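Dillden Automation Workshop
Gallery
August on the button line

Welcome back to the gallery, and thank you to everybody who wrote in after the last page went up. This one covers the August trials on the button line, which is what we call the green belts at the far end of the room, and it has rather more words on it than a gallery page probably should. Pacita Catacutan, who looks after the site, asked me for an introduction and a line or two under the photo. I have done my best, but anyone who has stood next to me at the coffee machine will know how that usually goes.

The question we set ourselves was a small one. We already had two arms at the belt, each with a gripper on it, and we were happy enough with both. What we had never settled was which controller should be running the fingers. The Nosness unit has been in our cabinet for as long as the belt has, and it does what it is told in a steady, slightly old-fashioned way: close to this width, at this speed, stop. The Flesby unit came to us on loan over the summer. It watches the motor current while the fingers close and tries to decide for itself when it has hold of something. On paper that sounded lovely. I wanted to see it with our own parts, on our own belt, with our own lighting, which is not always kind to us.

The parts are push-button switches, the industrial sort you find on machine panels, with red, green and yellow caps. We like them for this kind of work because they are awkward in a very honest everyday way. The cap is wide and smooth, the body is a narrower cylinder, and then there is a contact block on the end, which is squarish and wants to be held from quite a different direction. A gripper that is perfectly happy on one of those three surfaces can make a real mess of the next. They also roll a little when they land on their sides, and then stop against each other in pairs, so that the fingers have to come down into a gap that is never quite as wide as you would like. We bought 200 of them for the trials and I am pleased to report that nearly all of them are still in working order.

Our plan was for each controller to get 400 picks, with the same people setting out the parts and the same bins to fill. Mark Anthony Aquino wrote the pick sheet, and Florante Malabanan kept the arms calibrated and the rest of us out of their way. Kenneth Talavera took most of the turns at the table behind the belt, where the switches are gone through by hand and put out again. It is a patient person's job, and Kenneth is a patient person. By the time we had repeated the runs we weren't happy with, the log stood at 988 picks, and I don't think I have ever been so familiar with a plastic button in my life!

A word on how the switches go out, for those of you who asked last time. We do not line them up. Early on we tried a neat row with even spacing, and both controllers looked wonderful, and it told us nothing at all. So now they go down in loose clumps, some on their sides and some standing on their caps, with the occasional one off by itself for the arm to enjoy. Mark Anthony's sheet says which colors go into each round but leaves the arranging to whoever is at the table. Saulius Zariņš, visiting from the Nosness side, thought this was far too relaxed and told us so over lunch. He then took a turn at it himself and laid out the nastiest clump of the whole month, two greens jammed cap to cap against the rail, and neither controller could get them apart without a nudge.
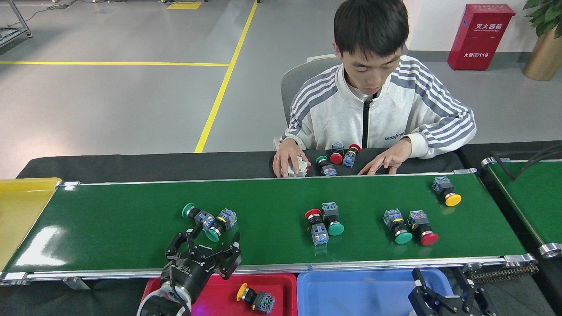 Kenneth at the table, with red, green and yellow switches out on the belt and the jointed fingers open at the left.

I am fond of this picture, partly for the jacket and partly for the green switch in the middle of the belt, standing there on its cap with the blue block in the air. That pose was the one that told the two controllers apart more clearly than anything else we tried. The Nosness unit closes to a width, so if you give it the width of the block, it takes the block squarely and up it comes. The Flesby unit feels its way in, and on a standing switch it would sometimes touch one face of the block a moment before the other and push the whole thing over. The switch then lay down on its side and had to be picked again as a side pick. It got it nearly every time on the second go, I should say, and without any help from us, but it did make the rounds longer.

On switches lying down, things went the other way entirely. With the Nosness unit we had to choose a closing width ahead of time, and the cap and the body are different enough that one number never suited both. Set it for the body and the fingers bumped the cap. Set it for the cap and the body was held so lightly that it swung about on the way to the bin. The Flesby unit simply closed until it had hold of something and stopped, whatever the something was. Florante, who had been quite firmly in the Nosness camp all through the first week, stood watching one long run of side picks with his arms folded and then went and fetched a chair, and from Florante that is high praise.

The pairs were harder on everyone. When two switches sit side by side with their caps touching, the sensible thing is to go for the blocks at the back, where there is a bit more air. Both controllers could manage this when the camera gave them a good position. When it didn't, the Nosness unit closed on the neighbor and carried on regardless, and the Flesby unit felt the extra resistance and backed off. I preferred the backing off. Mark Anthony pointed out that it backed off so politely and so often in the crowded rounds that he had time to finish a sandwich, and I'm afraid the log supports him.

A few smaller notes, for those of you doing something similar:

Glare. Our belt shines under the ceiling lights, especially down toward the tray end, and the camera does not love it. Yellow caps suffered more than red or green. We turned one light off in the second week and things improved, although the people at the table liked it less.

Grip force. The Flesby unit lets you set a ceiling, and we worked our way down from the factory setting until things began to drop. There was a good deal of room. The grippers will lift up to 500 grams with our fingertips on, and a switch is nowhere near that, so you can be gentle.

Cables. The Flesby cable is stiffer than the old one and tugged at the wrist on the long reaches. Florante rerouted it twice. If you are ordering one, ask for the longer lead and save yourself an afternoon.

Menus. Pacita, who had never set up either unit before, kindly agreed to try both with only the manuals to help her. She was up and running on the Nosness well before morning coffee was over. The Flesby took her until lunch, mostly because the page she needed was filed under maintenance. She has sent them a very courteous note.

Several of you have also asked whether we looked at the Yap controller. We would have liked to, and one was promised, but it reached us with the wrong connector and the adapter came after the belt had been booked for other work. It is sitting on my desk now looking reproachful – I will get to it, and there will be a page here when I do.

As for where we ended up, the left arm is staying on the Nosness unit for the time being, and the right arm has gone over to the Flesby, with the standing switches sent to the left and the ones lying down sent to the right wherever the camera can tell which is which. It is a compromise, and it means two manuals and two sets of spares on the shelf, which Mark Anthony has mentioned more than once. But it has been running that way through the last part of the month and the rounds are shorter than they were with either controller alone. Saulius has asked for a copy of the log so that he can look at the side picks, and I gather there may be a firmware change to try in the fall.

Anyone who would like the pick sheet is welcome to it. Write to Pacita through the contact page and say whether you want the plain version or the one with Mark Anthony's comments in the margin. The second is longer, and I would ask for that one.

Back to Gallery
Earlier: Fingertip pads, old and new
Next: The Yap unit (coming soon)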